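法랑, 유리와 철 사이의 0.3밀리미터
가정용 법랑의 박리 기전과 보수 가능성에 관한 검토

2025년 7월 4일

법랑 제품의 고장은 대체로 한 가지 형태로 접수된다. 가장자리가 떨어졌다는 것이다. 사용자는 이를 페인트가 벗겨진 것과 같은 현상으로 이해하지만, 재료의 관점에서 두 현상은 거의 관계가 없다. 도료는 유기 고분자막이고 법랑은 규산염 유리다. 도료의 박리는 접착력 저하나 자외선 열화에서 시작되고, 법랑의 박리는 취성 파괴에서 시작된다. 원인이 다르면 진단도 보수도 달라진다.

법랑은 금속 소지 위에 유리질 유약을 입혀 800도 안팎에서 소성한 복합 재료다. 소지로는 저탄소 강판이 가장 널리 쓰이고, 무게가 필요한 조리 기구에는 주철이 쓰인다. 알루미늄에 입히는 저온 유약도 있으나 융점 때문에 소성 온도가 550도 부근으로 제한되며, 내산성과 경도에서 강판용 유약과 차이가 난다. 이 글은 강판 법랑을 주로 다룬다.

밀착층의 화학

유리와 철은 저절로 붙지 않는다. 용융된 유리가 철 표면을 적시려면 철 표면에 얇은 산화물층이 있어야 하고, 이 산화물이 유리 속으로 녹아들면서 금속에서 유리로 이어지는 결합 구배가 형성되어야 한다. 산화물층이 너무 얇으면 젖음이 부족하고, 너무 두꺼우면 산화물 자체가 약한 층으로 남는다.

하유(下釉)에 코발트와 니켈 산화물을 소량 넣는 관행은 이 문제에 대한 오래된 해법이다. 소성 중에 철이 코발트 이온을 환원시키고, 석출된 코발트는 철 표면에 미세한 국부 전지를 만든다. 철은 그 주변에서 선택적으로 부식되며 표면이 거칠어지고, 유리는 그 요철에 물려 들어간다. 화학적 결합과 기계적 맞물림이 함께 작용하는 셈이다. 두 기여분의 비율에 대해서는 문헌마다 견해가 갈린다.

전통적인 하유가 짙은 청색이나 흑색인 것은 코발트 때문이다. 백색이나 밝은 색의 제품은 어두운 하유를 가리기 위해 불투명한 상유를 한 번 이상 더 올린다. 산화티타늄으로 유탁시킨 백색 유약이 보급되면서 상유의 두께는 크게 줄었다. 유리층이 얇을수록 굽힘에 견디는 능력이 좋아지므로, 은폐력의 개선은 내충격성의 개선이기도 했다.

직접 백색 소성, 즉 하유 없이 상유만 한 번 올리는 공법도 있다. 이 경우 강판을 산으로 충분히 에칭하고 니켈을 얇게 석출시켜 밀착층의 역할을 대신하게 한다. 폐수 처리 부담이 커서 소규모 공장에서는 선호되지 않는다.

팽창 계수와 잔류 응력

유리는 압축에 강하고 인장에 약하다. 법랑의 설계는 이 한 줄에서 출발한다. 냉각 과정에서 강판이 유리보다 조금 더 수축하면 유리층에는 압축 응력이 남고, 이후 외력으로 인장이 걸리더라도 먼저 압축분을 상쇄해야 하므로 균열이 늦게 시작된다. 유약의 열팽창 계수를 강판보다 약간 낮게 맞추는 이유다.

차이가 지나치면 문제가 반대로 나타난다. 평면에서는 압축 응력이 표면과 나란하게 작용하지만, 볼록한 모서리에서는 유리를 소지로부터 들어 올리는 방향의 성분이 생긴다. 곡률 반경이 작을수록 이 성분이 커진다. 같은 유약을 같은 두께로 입혀도 평평한 바닥은 멀쩡하고 구연부와 손잡이 접합부만 떨어지는 것은 이 때문이다.

유약 배합을 오래 다뤄 온 재료 기술자 Lwazi Joubert는 모서리 문제를 유약보다 판금의 문제로 본다. “배합표를 바꾸면 얻는 것이 조금 있고 잃는 것도 있습니다. 가장자리를 말아서 반경을 키우면 얻기만 합니다. 프레스 금형 비용을 빼면 말입니다.”

그가 자문하는 법랑 공장 Durton은 시험 제작한 컵 50점의 구연부를 두 가지 형상으로 나누어 낙하 시험에 걸었다. 말지 않고 절단면만 다듬은 쪽에서는 구연부 박리가 반복해서 나타났고, 바깥으로 말아 넣은 쪽에서는 충격점 주변의 국소적인 균열에 머무는 경우가 많았다. 표본이 작아 수치로 일반화할 단계는 아니라고 Joubert는 선을 그었다. 시험에는 높이 1미터의 목재 바닥 낙하만 쓰였고, 석재 바닥은 후속 과제로 남았다.

구연부 처리의 세 방식

구연부를 다루는 방법은 크게 나누어 셋이다. 첫째는 말아 넣은 뒤 전체를 상유로 덮는 방식이다. 둘째는 구연부에만 대비색 유약을 한 번 더 올리는 방식으로, 청색이나 흑색 테두리의 법랑 식기가 여기에 해당한다. 테두리 색은 장식으로 인식되지만 본래의 기능은 얇아지기 쉬운 모서리의 유약 두께를 보충하는 데 있었다. 용융된 유약은 표면 장력 때문에 모서리에서 물러나며, 한 번의 시유로는 가장자리가 가장 얇게 남는다.

셋째는 유리층을 구연부까지 올리지 않고 금속 테를 두르거나 소지를 노출시키는 방식이다. 스테인리스 테를 압착하는 제품이 많다. 모서리 박리는 원천적으로 줄어드나, 테와 유리층의 경계에 틈이 남으면 세척수가 고인다. 소지가 탄소강이면 틈새 부식이 진행되고, 녹이 부피를 늘리면서 경계의 유리를 밀어 올린다. 테가 있는 제품에서 테 바로 아래의 유약이 띠 모양으로 일어나는 사례는 대부분 이 경로로 설명된다.

제조사 Inau는 셋째 방식을 쓰면서 소지를 페라이트계 스테인리스로 바꾸었다. 틈새 부식은 억제되지만 유약의 밀착이 까다로워진다. 크롬 산화물이 유리에 잘 녹지 않기 때문이다. 이 회사는 전용 하유를 별도로 조달하고 있으며 조성은 공개하지 않는다.

수소와 피시스케일

출고 당시 흠이 없던 제품에서 며칠 뒤 초승달 모양의 작은 박리가 나타나는 현상이 있다. 업계에서는 피시스케일이라 부른다. 원인은 수소다. 소성로의 수증기와 유약 속의 결정수가 고온에서 철과 반응해 수소를 만들고, 이 수소는 뜨거운 강판에 녹아 들어간다. 강판이 식으면 수소의 용해도가 급격히 떨어지는데, 표면은 이미 굳은 유리로 막혀 있다. 갈 곳을 잃은 수소가 계면에 모여 압력을 높이고, 마침내 유리를 비늘 모양으로 떼어낸다.

대책은 강판 쪽에 있다. 법랑용 강판은 압연 과정에서 내부에 미세한 공극이나 탄화물, 질화물 입자를 남겨 수소를 붙잡아 두도록 설계된다. 일반 냉연 강판으로 법랑을 만들면 겉보기에는 차이가 없으나 지연 박리의 위험이 높다. 소성로의 노점을 낮게 관리하는 것도 효과가 있다. 습도가 높은 계절에 불량이 늘어난다는 현장의 경험칙은 이 기전과 일치한다.

지연 박리의 검출을 위해 Durton은 소성 후 48시간의 대기 시간을 둔다. 이 시간이 지나기 전에는 포장하지 않는다. 창고 면적의 손실이 작지 않지만 반품 처리보다는 낫다는 것이 공장의 계산이다.

사용 중의 열충격과 산

가정에서 법랑의 수명을 줄이는 요인은 낙하 다음으로 열충격이다. 빈 냄비를 가열한 뒤 찬물에 담그면 유리 표면이 먼저 수축하며 인장을 받는다. 잔류 압축분을 넘어서는 순간 미세 균열이 생긴다. 균열은 한동안 보이지 않는다. 차나 커피의 색소가 스며들어 가는 망상 무늬로 드러나는 것은 그다음이다.

산에 의한 손상은 양상이 다르다. 산은 유리망목에서 알칼리 이온을 먼저 용출시키고 표면에 실리카가 풍부한 층을 남긴다. 광택이 줄고 손끝에 미세한 거칠음이 느껴진다. 구조적 손상으로 이어지는 일은 드물다. 알칼리성 식기세척기 세제는 규산염 망목 자체를 끊으므로 장기적으로는 이쪽이 더 불리하다. 색유에 쓰이는 안료도 영향을 받는다. 적색과 황색 계통은 안료의 안정성이 낮아 같은 조건에서 백색이나 청색보다 변색이 먼저 나타나는 경향이 있다.

보관 방식도 언급할 필요가 있다. 법랑 식기를 겹쳐 쌓으면 하중이 구연부에 집중되고, 위아래 제품의 유리가 서로를 긁는다. 낱개로 세워 두되 바닥에 물이 고이지 않게 하는 것이 원칙이다. 철망이나 타공판처럼 통기가 되는 용기가 무난하다. 다만 금속망의 경우 피복이 벗겨진 부분이 유약에 닿으면 회색 금속 전이 자국이 남는다. 이 자국은 긁힘으로 오인되기 쉬우나 유리가 깎인 것이 아니며, 구연산 계통의 약산성 세정제로 대개 제거된다.

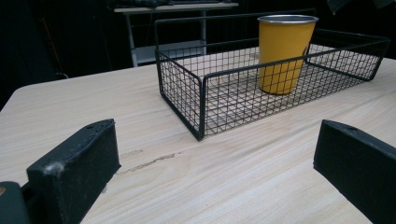
검은 철망 바구니에 담긴 노란 컵. 구연부는 은색 금속 테로 되어 있다.

보수의 범위

박리된 법랑을 원래 상태로 되돌리는 방법은 재소성뿐이다. 그러나 재소성은 제품 전체를 다시 800도 부근으로 올리는 공정이며, 기존 유약이 다시 녹으면서 색과 두께가 변한다. 손잡이가 리벳이나 목재로 결합된 제품은 분해가 선행되어야 한다. 비용 면에서 욕조나 주철 냄비 정도가 현실적인 대상이다.

저온 보수재는 에폭시나 폴리우레탄에 안료를 섞은 것이 대부분이다. 외관을 메우고 소지의 부식을 늦추는 데는 쓸모가 있으나 유리가 아니므로 경도와 내열성은 기대할 수 없다. 식품 접촉면에 쓸 때는 제품별 적합성 표시를 확인해야 한다. 세면대와 외벽 패널의 보수재로 유통되는 Mukard 역시 식기의 안쪽 면은 용도에서 제외하고 있다.

법랑 보수 공방 Tetteh를 운영하는 Pendo Kaijage는 의뢰품의 판정 기준을 간단하게 둔다. 박리부의 바닥이 짙은 색의 하유이면 사용을 계속해도 되고, 금속이 드러났으면 위치를 본다. 바깥면이면 녹을 제거하고 건조를 철저히 하면서 쓸 수 있다. 안쪽 면이면 음식용으로는 은퇴시킨다. 떨어져 나온 유리 파편을 삼킬 가능성을 배제할 수 없고, 박리부의 경계는 이미 균열이 퍼진 상태여서 추가 탈락이 이어지기 때문이다.

지난 2월 이 공방에 들어온 주철 냄비 7점 가운데 재소성으로 넘긴 것은 없었다. “유약을 다시 올려 달라고 가져오시지만, 뚜껑의 안쪽 테두리만 상한 경우가 많습니다. 그 부위는 원래 유약이 얇습니다. 기름을 얇게 발라 두면 됩니다.” Kaijage의 설명이다.

공방의 점검 절차에는 10배 확대경과 수성 잉크가 쓰인다. 잉크를 바르고 닦아 내면 열린 균열에만 색이 남는다. 산업용 설비에서 쓰는 고전압 핀홀 검사에 비하면 원시적이지만, 식기 크기의 물건에서는 판정에 필요한 정보를 대체로 얻을 수 있다. 잉크가 남은 선이 닫힌 고리를 이루면 그 안쪽은 탈락 예정 구역으로 간주한다. 선이 한 방향으로 흐르다 끝나면 날짜를 적어 두고 다음 점검 때 길이를 비교한다.

규격은 이 영역을 거의 다루지 않는다. 법랑의 시험법은 신품의 내산성, 내충격성, 열충격 저항을 평가하도록 짜여 있고, 사용 이력이 있는 제품의 잔존 수명에 대한 합의된 지표는 찾기 어렵다. Joubert는 균열 밀도와 잔류 응력의 상관을 먼저 확인해야 한다고 본다. 강판 시편의 휨을 재면 응력은 비교적 쉽게 구해진다. 곡면을 가진 완제품에서는 같은 방법을 쓸 수 없어, 절단하지 않고 측정하는 수단이 당분간의 과제다.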